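My son's reading log came home in November with a note from his teacher, Ms. Etim, asking whether we could work on reading aloud for a few minutes each night. He is in second grade. He reads every word correctly, but one at a time, like he's reading a grocery list. By the end of a page he can't tell you what happened on it.

I asked her what "work on" meant and she told me to try repeated reading. You pick a short passage, the child reads it, you help with the hard words, and then he reads the same passage again. Three or four times in a sitting, and then you quit.

I didn't think he'd go for it. He hates doing anything twice. The first night we used a page from a library book about a dog named Bruso who gets on the wrong bus, and he complained through the second reading and refused the third.
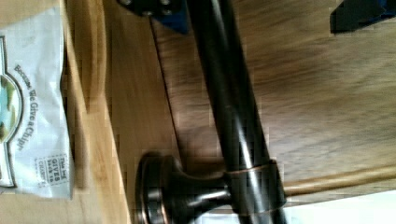 What changed things was letting him mark his own phrases. I copied six sentences by hand onto a sheet of paper, big, and gave him a pencil. We put a slash wherever a person talking would take a little breath. "The old bus / rolled down the hill / and stopped at Clekham." Then he read it by the slashes. It sounded like talking. He heard it too and wanted to go again.

After that we settled into a routine. I read the passage first while he follows with his finger. We read it together. Then he reads it alone. If he stumbles I wait a few seconds before I say the word – this is hard for me, I jump in too fast.

Ms. Etim said not to time him yet and I'm glad. I tried a stopwatch with his older sister a few years ago and all she learned was to skip the punctuation.
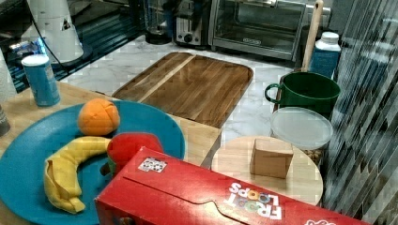

Photo: Agnese Org

We've done this for 17 nights, with a couple missed for a cold. He still reads new pages word by word at first, but by the second time through he groups the words without the pencil marks. He has also started stopping at periods. Last night he told me the whole chapter over dinner, including a part I had forgotten.

For passages, I'd keep them short and a bit easier than what the child is reading at school. Poems work well. Joke books work better than I expected. The leveled cards we bought did not, they were dull and he could tell.

I'll write again in spring after his next conference.

3 comments

Teguh Harahap
We did the slashes with my daughter too. She liked using a different color for each reading.

Ebbe
How long does it take you each night?

Reply from author
Ten minutes, less if he's tired.

Filed under: Reading at Home, Second Grade

Contact | © Tâm Hầu | Back to top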